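Robot Teaching by Demonstration
Handout 4: Collecting demonstrations without regretting it
Module leader: Anong Chuensuk. Lab sessions: Tarcísio Barros, Kilemcombe building, ground floor.

Read this before your first lab slot. Last August's group read it after, and we had to throw away 157 episodes.

4.1 Two ways of showing

There are two methods on this module. In the first, kinaesthetic teaching, you take hold of the arm and move it through the task yourself while it records its own joint angles. In the second, teleoperation, you sit at the Jurić leader arm and the follower copies you, more or less when you do it.

Moving the arm by hand feels natural and gives tidy paths. It also puts your sleeve, your elbow and quite often your face into the recording. A policy trained on those episodes will see a helpful forearm in every training picture and be at a loss when there isn't one. Use it for learning what the arm can reach, and for Exercise A. Everything else is teleoperated.

Teleoperation keeps you out of shot but takes away your sense of touch. You will squeeze things too hard. Everyone does, for the first hour, and then they squeeze them too softly for the second.

4.2 What the policy gets

For each time step we store the joint positions, the gripper opening and the wrist view. You can see the whole room and you know what you had for lunch. The policy has neither advantage. If you are steering by something the wrist view doesn't show, you are teaching it to guess.

So: teleoperate from the wrist feed on the monitor, with your back to the table if you can bear it. Your success rate will drop. Write down by how much, as it is the first question in the lab report. 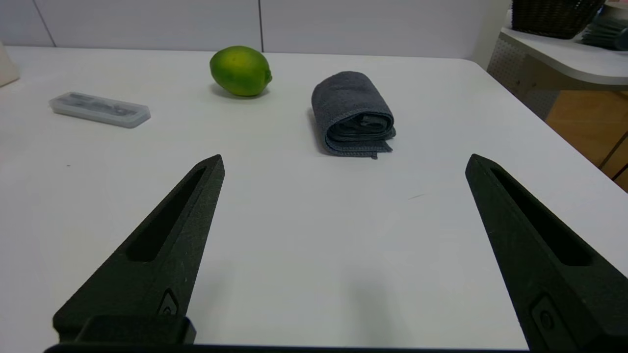
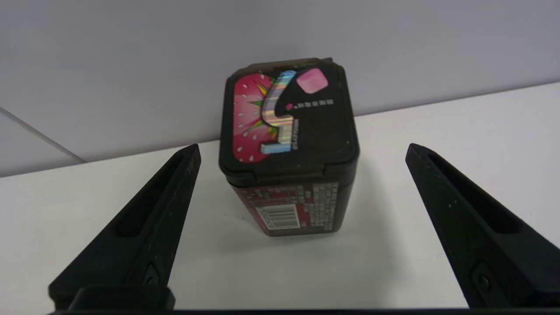

Wrist views from the tabletop pick task, fingers apart in both.

4.3 Approach, close, lift, place

Break the task up in your head, even though you record it in one go.

Approach. Come in from a different direction each time. Left to themselves, people find one approach they like and repeat it until they die. The policy then learns that approach and nothing about where the object is.

Close. Stop moving the wrist before you close the fingers. Closing on the move works for you because you can correct it; the copy will be slightly wrong and carry on with great confidence.

Lift. Straight up, a hand's width, then across. Dragging is a separate task with a separate label.

Place. Open, wait a beat, retreat. Students who snatch the gripper away knock the thing over, and then ask whether it counts. See 4.5.

4.4 Choosing objects

Mix your shapes. Something that rolls, something soft, something with flat sides. Soft things forgive a bad grasp, so a set made up only of soft things will flatter you. Flat-sided boxes are the opposite: a few degrees out and the fingers meet a corner, and the box turns to face somewhere new. Shiny surfaces also change their appearance as the wrist moves, and a policy that has only met dull ones may take this badly.

Leave a few other objects in view. A bare table makes for beautiful data and a policy that falls apart the first time somebody puts a mug down.

4.5 Failures

Keep them. Press the pedal to end the episode, mark it F, and add a word or two: missed, slipped, toppled, hit table. "Bad" is not a reason. Neither is "Tarcísio was talking to me", though it has been offered.

Recoveries are worth more than clean runs. If you miss the grasp, back off, try again and get it, that is a success and should be marked R. Please don't miss on purpose. It looks staged, and the policy will learn the miss as faithfully as the rest.

4.6 Numbers and files

Each pair records until the episode counter is happy. The shared set stands at 1201 episodes and we want 2000 before the training week. No slot runs longer than 9 episodes without swapping operator; tired people drift into habits and the habits go straight into the data.

Upload with the Trindix tool, which will ask for a task name. Use the one on the sheet. We currently have "pick", "Pick", "pick_final" and "pick up thing", all of them the same task. The Uder machine is for training only, so don't record to it, however empty its disk looks.

For next time: replay two of your own episodes and two of another pair's, wrist view only, and note the point at which you knew what the operator meant to pick up. Bring the notes. Half a page is plenty.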